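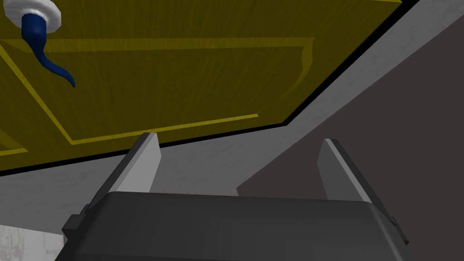 Wrist cam policy never goes for the handle (sim, cabinet opening)
Forum > Manipulation > Learning and control

lejla_leka
Posts: 15
Hi all, I'm stuck and kind of grumpy about it. I'm training a door opening policy in sim, parallel gripper, wrist camera only, and it keeps getting close to the door and then just hovering there with the fingers wide open. The handle is the curvy blue thing, up in the corner of the wrist view, and the fingers are nowhere near it. I've got 317 demos in the set, which I figured was plenty for one cabinet. Training loss looks great. Rollouts look like the frame I put up top. What would you check first?

amnuay_k
Are the demos all from the same start pose? If so I'd bet on that before anything else. Mine did the exact same thing until I jittered the base position at reset.

lejla_leka
Nope, start pose is randomized, and the door texture too (the mustard wood is just what I drew that time). Handle shape comes from a pool of 6.

Rungnapa
Look at where the handle sits in your view. It's way off in the upper left and the top of it is out of the picture. If your loader does a center crop before the encoder, there's a good chance the policy never sees the handle at all in that pose. It sees wood grain and its own fingers. I'd hover too!

lejla_leka
Oh no. There is a crop. I copied the loader from our Arkbridge project, where the camera was mounted farther back, and I never touched it. Checking now.

alper.yuksel
I don't buy the crop as the main problem. Even with the full image you have one close-up camera and a door that takes up most of the upper part. From that close there's hardly anything to tell the policy which way the hinge is or how far along the approach it is. Add a second camera off to the side and be done with it. We fought wrist-only for a whole September at Kodero and I would not do it again.

Rungnapa
Sure, a second view helps, but plenty of people get wrist-only working on doors with some frame history. I'd hate to see her re-render everything over one bad line in a config.

alper.yuksel
Re-rendering 317 episodes is an overnight job. Debugging wrist-only is a lifestyle.

amnuay_k
lol. Also, Lejla, what's your action chunk length? If you run the whole chunk open loop, it can coast right past the handle and then there's nothing in view to pull it back.

lejla_leka
Chunks of 15, and yeah, I execute all of them before I replan. Is that bad?

amnuay_k
For a reach this short I'd say so. Try executing 3 and then replanning. Slower in wall clock but it's sim, who cares.

kamonchanok
Jumping in with a boring one: check your hand-eye transform too. I had the camera rotated relative to what the action frame assumed, and my gripper kept sliding off sideways with total confidence. Replay a demo's recorded actions in the same scene with no policy in the loop. If the replay grabs the handle, your frames are fine and you can go back to blaming the network.

lejla_leka
OK, update. Replay grabs the handle every time, so frames are good (thank you, I should've done that on day one). The crop was cutting off a big strip on every side. I've switched it to a plain resize, replan every 3 steps, and kicked off a new run around 6 pm. Keeping the side camera in my back pocket, Alper, don't gloat yet.

alper.yuksel
I'll wait. Change one thing at a time though, or you won't know which one fixed it.

lejla_leka
Too late, both are in. I'll run the old chunk setting against the new checkpoint afterward and post the numbers for both.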